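Dark table in a small dining room, am I going to regret it?
Home and Interiors > Furniture

marmaladehatch
Joined: March
Hello all, long-time reader and only a very occasional poster, so please be gentle with me. We moved to Sturnlow in the spring and the dining room is a good deal smaller than the one we left behind. It has a single window, facing north, and a door at each end, so everybody walks through it on the way to somewhere else. The old table was pine and went to my sister, who has been after it for years and was practically waiting on the drive with the van running.

I've fallen rather badly for a dark table. There's one in the Cirkano range at the big place out at Orkton and I've been to visit it twice now, like a relative in hospital. It's a deep brown, plain legs, no fuss. My other half thinks it will swallow the room whole and that we'd be eating our tea in a cave from October onwards. He wants pale oak. I have nothing against pale oak, but I've had pale things for 26 years and I'd like a change before I die.

So, has anyone put a dark table in a small, not very bright room? Did it feel gloomy? And are they as much of a nightmare to keep clean as people say? The walls are a sort of creamy yellow at the moment but that can change (it's going to have to, it's horrible).

tidewrack
Regular
Do it! Ours is nearly black and the room is tiny and I have never once wished for a lighter one. It sort of anchors things. What makes a small room gloomy in my experience is dark walls plus a dark floor plus heavy curtains all together, and a table is only a table. What's your floor like?

greasy_spokes
Regular
I'll be the miserable one then. We had a dark table in our last house and I was glad to see the back of it. Dust. You wipe it in the morning and by four in the afternoon you could write your name in it, and if the sun is low it shows every smear from the cloth as well. With three children and a dog I felt as though I was polishing the thing for a living. Pale oak hides everything, crumbs included, and I wouldn't go back.

marmaladehatch
Thank you both! Floor is boards, a honey colour, a bit scuffed. No children at home now and the dog is not allowed on the table, whatever he may believe.

greasy_spokes, was yours shiny? I did wonder whether the shine is what shows the smears, more than the colour.

greasy_spokes
Regular
It was very shiny, yes. Like a piano. I'll grant you that might have had something to do with it.

pellitory
Moderator
Moved this over from General Chat, hope that's all right, you'll get more furniture people looking at it here.

For what it's worth I think the finish matters more than the shade. A gloss top shows the underside of every glass and the path of every cloth. A waxed or oiled top is much kinder, though it will mark if you leave a wet mug on it, and then you have to decide whether you are the sort of person who minds. I used to be. I've had mine for so long now that the rings have more or less joined up.

quincebottom
Regular
Joining in a bit behind everyone else as I've been away, but this is a subject close to my heart, so do put the kettle on.

I've lived with dark tables and light tables and one dreadful glass one, and what I always come back to is that dark wood makes whatever you stand on it look better. It really does! A white jug that you'd never glance at on a pine table looks like something out of a painting. The same goes for a loaf, or a bowl of lemons, or plain white plates from the supermarket. In a north-facing room this is worth having, as the pale things catch what light there is and the brown just sits back quietly and lets them get on with it. I don't think of it as a dark room with a dark table in it, I think of it as a room where the crockery glows.

If you can't picture it, have a look at how much brown there is here:

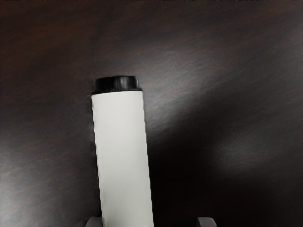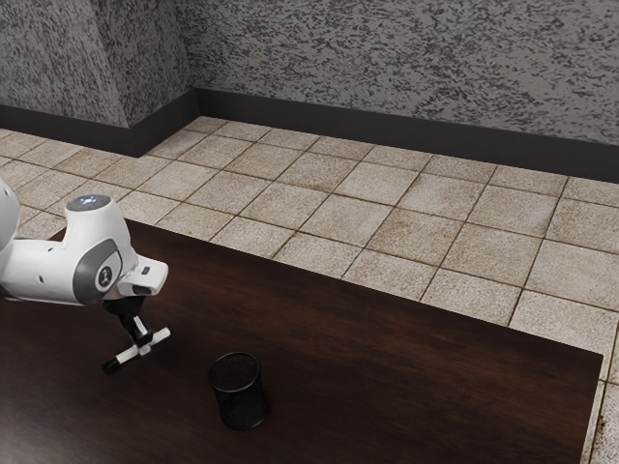
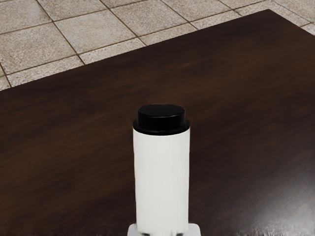

Now, as to the cave problem, which I do take seriously as my mother's dining room was exactly that and we all spoke in whispers in it. The answer in her case was the lamp. She had one bulb in the middle of the ceiling with a fringed shade round it, and it lit the top of your head and nothing else. When my father finally put a pair of wall lights in, it was a different room altogether, same table, same chairs, same brown carpet (I know). So before you let your husband talk you into oak, I'd have a think about where the light is coming from of an evening. Something low over the table and something else on a sideboard or a shelf, with warm bulbs, and I think he'd come round.

And do paint those walls. Creamy yellow with a brown table is every tea room I was ever taken to as a child.

tidewrack
Regular
Seconding everything about lamps. And I laughed at the tea room because it's absolutely true, you'd be looking round for the cake trolley.

greasy_spokes
Regular
I don't agree about the plates, sorry. White on dark brown is very stark to my eye, a bit hotel breakfast. I like things to blend in a bit. But I accept I'm outnumbered here, and I did once paint a whole bathroom the colour of porridge, so you may want to weigh my views accordingly.

quincebottom
Regular
Porridge is a perfectly respectable colour! I suppose it depends whether you want the table to show things off or to keep out of the way. We may just be different sorts of people. I'm forever arranging things on mine, and then having to move them all when somebody wants to eat.

marmaladehatch
This is so helpful, and also much more fun than the conversations we've been having at home, which have mostly gone "oak" and "no".

I hadn't thought about lamps at all. We have the single bulb in the middle, quincebottom, I'm ashamed to say. No fringe. I've been looking tonight and there's a pendant I like for 79 pounds, which seems a lot for what is more or less an upside-down pudding basin, but there we are.

Next question, if I may. What do you all use to look after the wood? The lady in the shop at Orkton was very keen that I should buy a tin of Bañez wax to go with it, and I couldn't work out whether that was good advice or whether she was just being a good saleswoman.

pellitory
Moderator
Never tried that one so can't say. Ask them first what the table is finished with, and get it in writing if you can, or at least take a photo of the label. Wax on top of varnish mostly just sits there and goes sticky. If it's varnished you want a barely damp cloth and a dry one after, and you can keep your money.

If it is oiled or waxed, then a little goes a very long way. Put on less than you think, leave it a while, buff it off. I do mine in July when the windows can be open all day, and once more before Christmas if I remember, and I usually don't.

tidewrack
Regular
I have used the Bañez, on a chest of drawers. Smells lovely, buffs up nicely, but it's quite a dark tint, so try it underneath somewhere first. I got it on a cream jumper and that was the end of the jumper.

Also, felt pads under everything. Lamps, bowls, the lot. Scratches do show paler on dark wood, that part of what people say is quite right and I'd be fibbing if I told you otherwise. You can get those little wax crayons for them and they're very good on the small ones.

greasy_spokes
Regular
There you are, you see. Scratches. I rest my case.

tidewrack
Regular
One scratch! Well, a few. One of them is from a jigsaw, I still don't know how.

marmaladehatch
Update for anyone still following along. I took him to see it. He walked all the way round it, knocked on it with his knuckles as though it might answer, and asked the shop whether it was solid. It's a solid top, 31 mm thick, and apparently that was the thing he'd been wanting to hear all along, because after that he was telling ME how nice it looked. It has an oiled finish, pellitory, I asked and I took a photo of the label as instructed.

We haven't bought it yet. They'll lend you a sample of the wood to take home, so I've got a piece of it leaning against the skirting board in the dining room, and I go in at different times of day to look at it. First thing in the morning it's a bit stern. By teatime, with a borrowed lamp on, it's beautiful. The yellow walls look worse than ever beside it.

quincebottom
Regular
Oh, I'm so pleased! Lay the sample flat though, if it's leaning up you're seeing it in quite the wrong light. Put it on a stool or a pile of books at table height, and stand one of your own plates on it.

greasy_spokes
Regular
Glad you're both happy with it, genuinely. What colour are you thinking for the walls? And please don't anybody say porridge.

marmaladehatch
It's on a stool now with a plate on it and the dog is very interested. Walls, I was thinking a soft green, or possibly a dusty pink if I can get that past him on the strength of the table. I might start a new thread for the paint as I've taken up enough of everybody's evening with this one.

pellitory
Moderator
Please do, Decorating is two sections down. I'll leave this one open in case the table turns up and you want to tell us about it.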